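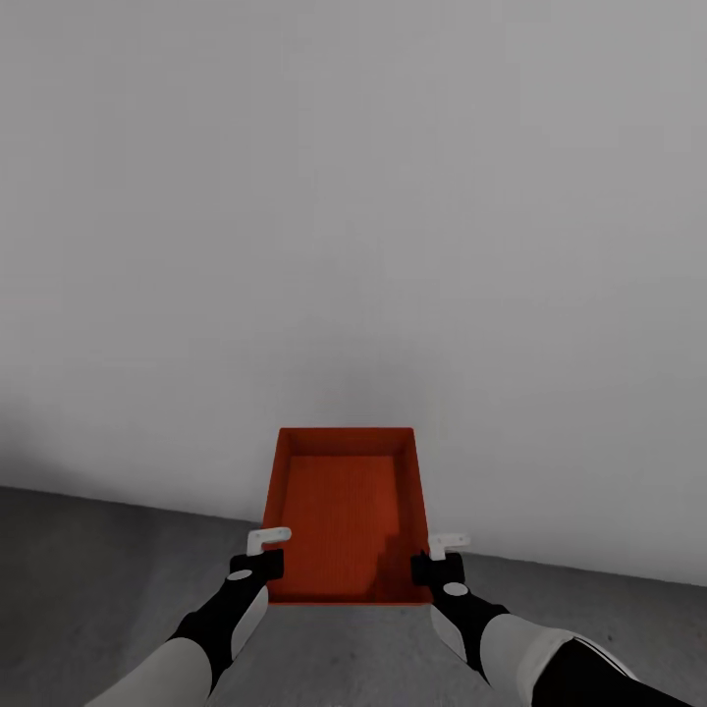
How to keep a dive log for fish and sea slug sightings

Many divers write in their log only the depth, the time and "nice dive, saw turtle". I did the same for my first years. Later I wanted to know in which month I had seen the small blue sea slugs at Kudetau, and my log could not tell me. This page explains the method I use now. It needs a slate, a pencil, a notebook and one evening hour after the diving.

What you need

A white plastic slate, A5 size or a little smaller. Big slates are a nuisance in current.
Two pencils, each tied with its own cord. I use soft graphite sticks without wood.
A paper notebook with numbered pages. Mine is a Dreron with squared paper, but any brand is fine.
A field guide for your region. Leave it on the boat or at home.
A spreadsheet, if you like to search your records later.

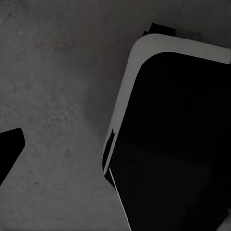
Ilgın Yurt

Step 1. Prepare the slate before you gear up

Draw three columns with a ruler: time, depth, animal. Write the site name and the dive number at the top. I make the lines with permanent marker, so they stay when I clean the pencil away. On the back side I draw an empty outline of a fish and an empty outline of a slug. Under water it is much faster to mark a stripe on a ready outline than to draw the whole animal.

Check that the cord of the slate is clipped to a D-ring on your chest or hip. Do not let it hang under you. It will touch the coral, and you will not feel it.

Step 2. Write short codes

Cold fingers write badly. Make your own list of codes and keep it the same for all dives. I use BF for butterflyfish, NU for nudibranch, MO for moray and SC for scorpionfish. After the code comes a letter for the size: S, M or L. So "NU S 14 m" means a small nudibranch at fourteen meters. If I am not sure, I add a question mark. A question mark is very useful – it stops me from making the animal certain in the evening, when I want it to be something rare.

Step 3. Look first, write after

When you find an animal, stay still for a few breaths and look at three places: the head, the back and the tail. Then write. My dive partner Fatima Van der Merwe counts ten slow breaths before she touches the pencil, and her notes are always better than mine. Beginners usually remember the color and nothing else, but color changes with depth. Red looks brown or gray already at ten meters if you have no light with you. Note the pattern, the shape of the fins and what the animal was sitting on.

Always check your gas and your buddy before you start to write. The slate takes more of your attention than you think.
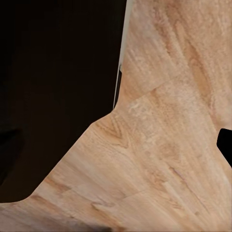
Step 4. Copy the slate on the same day

Do this before dinner. After one night I cannot read half of my own codes. Rinse the slate in fresh water, dry it and copy each line in full words to the notebook. Add the things you did not write under water: visibility, current, temperature, phase of the moon, who was with you.

A page from my own notebook looks like this:

Nov 17, 2018. Kudetau, north wall. Dive 828.
Max depth 24 m, time 38 min. Visibility fair, weak current from left.
8 min, 22 m: moray, large, in crack under overhang.
19 min, 14 m: nudibranch, small, blue with yellow line, on gray sponge. Name not sure.
31 min, 6 m: 2 butterflyfish, medium, feeding together.

Step 5. Identify slowly

Now open the field guide. Read the text also, not only the photographs, and look at the distribution map. If the map does not include your sea, you have probably chosen the wrong species. When I can only be sure of the family, I write the family and leave it so. An entry with "Chromodorididae, species unknown" is a good entry.

If you took photographs, write the file number next to the line in the notebook. Rename nothing in the camera folder until this is finished. 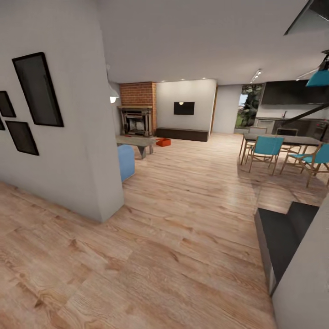
Step 6. Put it in a spreadsheet

One row is one sighting, and the dive number is repeated in each row. Use separate columns for date, site, depth, animal, size and certainty. For certainty I use only "sure", "family only" and "guess". Keep the site names always the same. I had "Cloko", "Cloko reef" and "Cloko Reef E" in my first file, and to repair it took me a full weekend in November.

Save a copy in a second place. When you have finished, wipe the slate with a little toothpaste on a wet cloth and put it back in the dive bag with a sharpened pencil.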